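Fake parcel messages lead to rise in stolen personal details

26 Sep 2025

People in Kunbridge are being asked to take more care with text messages about undelivered parcels, after a number of residents gave their bank and address details to a false website.

The advice office in Gomisberg Street has received 700 reports of such messages in the town since June. In most cases no money was lost, but the office believes that many more people have received the message and have not told anyone.

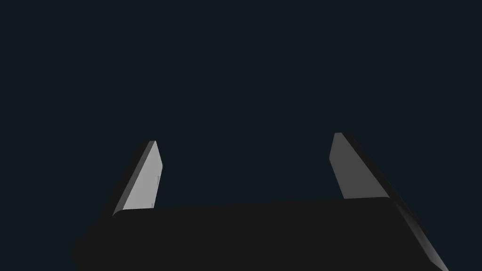
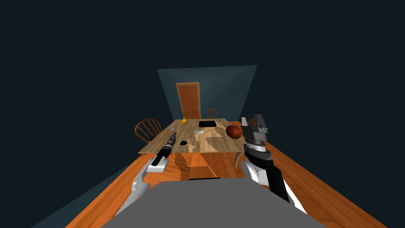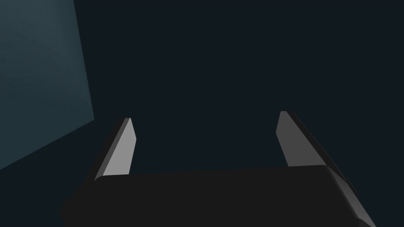
The message says that a parcel could not be delivered and that a small fee must be paid before a second attempt. It contains a link to a page which looks very similar to the one used by Zilline, the delivery firm. The page asks for a full name, date of birth, home address and card number, and in some versions also for the answer to a security question.

Zilline said in a statement that it never asks for payment by text message. The firm has put a warning on its own website and has asked for the false pages to be closed. Three of them were taken down last week, but a new one appeared under a slightly different address the next day.

The fee itself is very small, and for this reason many people pay it without thinking much. The greater damage often comes later. With a name, a date of birth and an address, a criminal can try to open an account or order goods on credit. One resident learned of the matter only when a letter arrived about a loan of £2000, for which she had never applied. The lender has now cancelled the debt, but it took four months and a large number of telephone calls.

Nikolaidis, a shop in the centre of Kunbridge which also works as a parcel collection point, has put a notice beside its counter. The staff there say that customers come in almost every day to ask if a message is real. They are glad to check the parcel number for them, and there is no charge for this.

The advice office recommends that anybody who is waiting for a parcel should go to the website of the delivery firm directly and type in the number by hand. A link in a message should not be opened, even when it arrives in the same conversation as earlier and true messages from the firm – the name of the sender can be copied quite easily.

Those who have already entered their details should call their bank at once, using the number printed on the back of the card. They should also change any password which they used on the false page, and ask for a copy of their credit report. It is useful to ask for a second copy after some months, as stolen details are not always used immediately.

The office is open in the mornings for people who need help with letters from lenders or with the forms of the bank. An appointment is not necessary, but visitors should bring the message on their telephone if they still have it, together with any letters they have received.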